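4.2 Oral Reading Fluency Under Two Rehearsal Schedules

The second comparison concerned how repeated reading was scheduled across the school week. Pupils in the massed condition read one passage four times in a single sitting. Pupils in the spaced condition read the same passage once on each of four school days, with no more than one reading per day. Total practice time was held equal. Passages were drawn from the Skoryk graded set and matched on word count, decodability and the proportion of irregular words.

Of the 200 second-grade pupils enrolled at the two sites, 193 completed the baseline measure and 167 completed both the baseline and the delayed measure. Attrition was concentrated at Wirkevari, where an outbreak of illness in February closed two classrooms during the final testing window. Pupils lost to follow-up did not differ from the remaining sample in baseline rate, but they were slightly older, and age was therefore entered as a covariate in all models reported below.

Reading rate was scored as words correct per minute on an unseen passage. Self-corrections made within three seconds were counted as correct. Two raters (Tamayo and Zou) scored all recordings independently, and disagreements were settled by a third rater who did not know the condition. Prosody was rated on a four-point scale covering phrasing, stress and expression.

At the immediate test, the two schedules produced similar gains in rate. At the delayed test, pupils in the spaced condition had kept more of their gain, and the difference was larger for pupils who began below the site median. Prosody ratings followed the same direction but were less stable between raters — particularly at the middle of the scale — and we do not interpret them further. Comprehension, measured by oral retelling, showed no reliable effect of schedule at either time point. This agrees with the account in Section 2, in which fluency practice frees attention for meaning but does not by itself teach pupils how to use it.

4.3 Vocabulary Carryover

Each passage contained one target word introduced by the teacher before the first reading. Targets were concrete nouns and verbs of low frequency in the Sarnholm classroom corpus. Knowledge was tested by asking the pupil to name or explain the word from a picture card, then to use it in a sentence. Cards for the "work and making" unit carried photographs of objects on a plain surface.

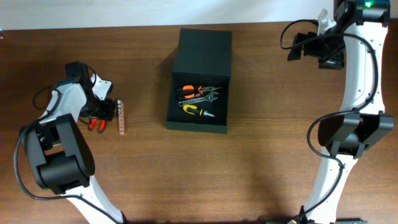 Figure 3. Pliers, adjustable wrench and screwdriver in an open black box.

Naming scores were higher than sentence scores in both conditions. Errors in naming were mostly substitutions from the same category, with "hammer" offered for several unrelated tools. Spaced pupils produced more complete sentences at the delayed test, although the interval was wide and included zero once teacher was added as a random effect. A larger item pool is needed before any claim about carryover can be made.

Correspondence: Hongjun Han, Sarnholm Reading Group
© The authors. All rights reserved. Back to top
Shares: 300
This site uses cookies to remember your settings. Accept | Manage preferences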